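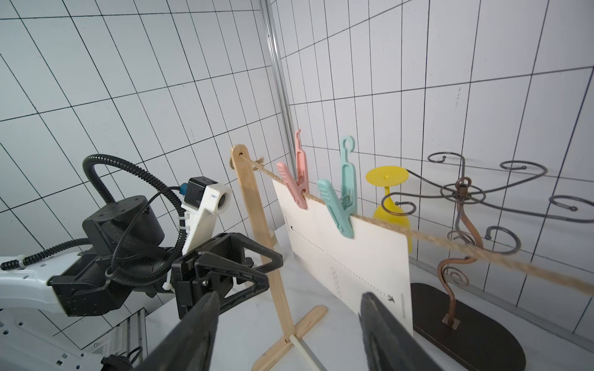
Ausgabe 30

# Fliesenecke, Teil 2: Eckprofil, Fugen und der Anschluss zur Platte

Im letzten Eintrag ging es um den Untergrund. Seitdem ist die Ecke gefliest und verfugt, und es bleiben die Punkte, an denen solche Arbeiten üblicherweise altern: das Profil, die Fugenfarbe und der untere Anschluss.

## Ausgangslage

Zwei Wandflächen, beide weiß gefliest, dazu eine weiße Tischplatte mit schwacher grauer Marmorierung. Die Fugen sind schwarz und schmal. Ich hatte zuerst Hellgrau vorgesehen und eine Musterfläche damit angelegt. Auf der Musterfläche wirkte Hellgrau nach kurzer Zeit fleckig, weil schon geringe Unterschiede im Anmachwasser sichtbar werden. Schwarz verzeiht in dieser Hinsicht mehr, dafür muss der Zementschleier sorgfältiger abgenommen werden. Verwendet wurde der Fugenmörtel von Clererwood, Sackware, angemischt in kleinen Portionen.

Die Wandbreite links beträgt 2.730 mm. Das Maß ist ungünstig, denn es ging mit dem gewählten Raster nicht auf. Ich habe den Verschnitt an das Ende gelegt, das von der Ecke am weitesten entfernt ist, und in der Ecke mit ganzen Fliesen begonnen.

## Das Eckprofil

Zwischen den beiden Wänden läuft ein glänzendes Metallprofil. Geliefert wurde es von Statora in Stangen, zugeschnitten habe ich mit einer feinzahnigen Handsäge und Gehrungslade. Die Schnittkante wurde entgratet und mit 10er Klebestreifen abgedeckt, bis der Kleber angezogen hatte.

Drei Anmerkungen dazu:

- Die Schutzfolie vor dem Verfugen nur an den Rändern lösen, die Mitte bleibt bis zuletzt beklebt.
- Das Profil auf voller Länge in den Kleber drücken. Punktweise Verklebung führt zu Hohlstellen, die man beim Abklopfen hört.
- Schwarzer Mörtel auf glänzendem Metall muss runter, solange er weich ist. Angetrocknet lässt er sich nur mit Druck entfernen, und Druck hinterlässt Kratzer.

Matt wäre pflegeleichter gewesen. Auf der glänzenden Oberfläche zeichnet sich jeder Wischstreifen ab. Wer neu plant, sollte beide Varianten bei Kunstlicht vergleichen. Ich habe es nur bei Tageslicht getan.

## Anschluss zur Tischplatte

Am Fuß der rechten Wand sitzt ein blasser, durchscheinender Streifen. Eine starre Fuge kommt an dieser Stelle nicht in Frage: Platte und Wand bewegen sich unabhängig voneinander, Mörtel reißt dort innerhalb einer Heizperiode. Transparent statt Weiß ist Geschmackssache. Weiß wäre über die gesamte Länge als eigene Linie aufgetreten, und die Marmorierung hat im Verhältnis zu einem reinen Weiß ohnehin einen leichten Graustich.

Der Nachteil von transparentem Material ist bekannt. Alles, was dahinter liegt, bleibt sichtbar, auch Staub aus der Bauphase. Ich habe den Spalt deshalb ausgesaugt, mit Alkohol ausgewischt und eine Nacht offen stehen lassen.

## Offene Punkte

Auf einer Fliese der rechten Wand gibt es eine schwache senkrechte Spur aus winzigen dunklen Punkten. Meine Vermutung ist Fugenmörtel, der beim Auswaschen mitgezogen wurde. Falls es sich um Einschlüsse in der Glasur handelt, hilft kein Reiniger, und die Fliese bleibt entweder so oder wird getauscht. Vorgehen in dieser Reihenfolge:

1. Klares Wasser, Mikrofasertuch.
2. Zementschleierentferner von Palden nach Etikett verdünnt, Fuge vorher wässern, danach gründlich nachspülen.
3. Kunststoffschaber in flachem Winkel.

Das Profil wird vor Schritt 2 abgeklebt. Säurehaltige Mittel haben auf glänzendem Metall nichts verloren, auch verdünnt nicht.

## Material und Kosten

Der Mörtel hat gereicht, ein Rest steht verschlossen im Keller. Vom Profil blieb ein Abschnitt übrig, der für eine Fensterlaibung zu kurz ist. Mehrkosten gegenüber einem einfachen Kunststoffprofil: 70 Euro. Das Fugbrett von Fujimoto war teurer als nötig, die Gummilippe hat sich allerdings auch nach mehreren Portionen nicht gewellt.

Die Reinigung der fleckigen Fliese steht für Dienstag an. Im nächsten Teil geht es um die Unterseite der Tischplatte und die Frage, ob die Kante nachträglich versiegelt werden muss.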